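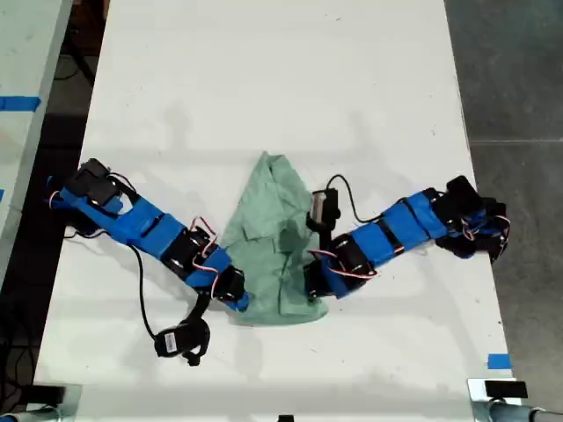

Both arms at the green cloth, main table.

May, afternoon. Cloth work, continued from the last entry.

Purpose of today: to find out if the pause label helps the policy or only makes the training loss look nicer. I had this doubt since the Mullari runs, where the loss went down very well and the cloth did not care.

To remind myself what the pause label is. In the demonstrations the operator very often stops for a short moment with the tips near the fabric, before he closes. During this stop the arms do almost nothing, and the policy learns from it to do almost nothing too. When we then run it, the arms come to the cloth correctly and stay there. Leopoldo Contreras calls it "praying". My first solution was to cut all the slow parts out of the recordings. That was a mistake, I write it here so that I do not repeat it in the autumn. With the stops removed, the arms close too early and too high, and the fingers take air.

The second solution is the label. We keep the slow part, but each step in it gets a mark that says "waiting, next thing is close". The policy must predict the mark together with the joint targets. At run time we do not use the mark for control, we only write it in the log. So it is only an additional task for the training, and any effect must come through the shared layers.

Data: 1,805 labeled segments after cleaning. A segment starts when one of the tips enters the cloth mask and ends when the gripper opens again or the arm leaves. Segments of left and right arm are stored separately, also if they happen at the same moment. I am not sure any more that this is right. When both arms hold the fabric, the waiting of one arm depends on the other, and in separate segments this information is lost. To discuss with Leopoldo.

Labels were made by the script in Joltstead and then corrected by hand. The script looks at joint speed only. It is fine for the clear cases and poor when the operator moves the wrist a little while he waits. For these I went through the recordings with the wrist view and the top view side by side and decided by eye. My rule: if the distance between tips and fabric does not change, it is waiting, even when the wrist turns.

Procedure for the trials. Cloth is dropped from the hand onto the middle of the table, not arranged. Both arms start from home. A trial counts as success if the policy closes on fabric with at least one gripper and lifts it free of the table. We do not judge the unfolding today, only the first grasp. Same checkpoint age for both versions, same seed, the trials are alternated so that warm servos do not favor one side.

Result: 19 trials with each version. Without the label the arms got stuck near the cloth in many of them, and I had to stop the run by hand. With the label it got stuck 3 times. The early closing which I was afraid of did not come back. I did not expect such a clear difference, so I looked first for an error in the evaluation. The checkpoints were not exchanged, I verified the hash for both.

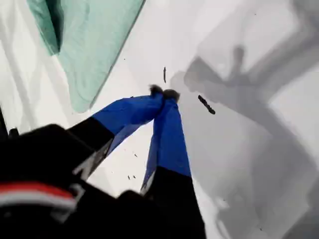 The wrist view was more useful than the top view for finding where the waiting ends. From the top, the arms cover the fabric exactly in the moment which is interesting, and one must guess. In the wrist view the fingertips are always in the same area, so the change of the gap is easy to follow. Shadow is the weak point. When the arm comes over the white table its own shadow moves across a large part of the view, and a small version of the network seems to use this as a sign for the height. I say "seems" – I only masked the shadow region in a few recordings and saw the predicted mark become less sure. It would explain why the policy was worse in the evening at Pitmont, where the lamps are on the side.

Test for this: record the same approach with the ceiling light and with the side lamp, same start, and compare the predicted mark. It needs no new training.

What I still do not like:

The threshold for joint speed was chosen on the left arm. The right arm has more play in the shoulder and looks faster than it is, so its waiting parts come out too short. I corrected by hand, but the next person will not know. Put a separate threshold for each arm in the config.

The stuck cases with the label all look the same. The tips are on the fabric, the mark is predicted correctly, and then nothing. So the policy knows that it waits and still waits. Perhaps a limit on the waiting time would be enough for practical use, but it would hide the problem and I would prefer to understand it first.

All the training cloths are thin. The Fedoruk towels are much thicker and I expect the tips to meet them earlier. No claim about towels until we tried.

To do:
Pull the both-arms-holding segments into a separate list and look at 4 of them together with Leopoldo before we change the format.
Side lamp test as above.
Wipe the table before the next recording session, and check the finger covers for loose ends.
Save today's logs under the label branch, not under main. Last time I put them in main and it took me around an hour to separate them.

Added later, same day: Leopoldo read this and asked if the result would be the same with a random mark in place of the true one. It is a good question and I have no answer. Training with shuffled marks is started now on the second machine. It will run over night, and I write the numbers on the next page.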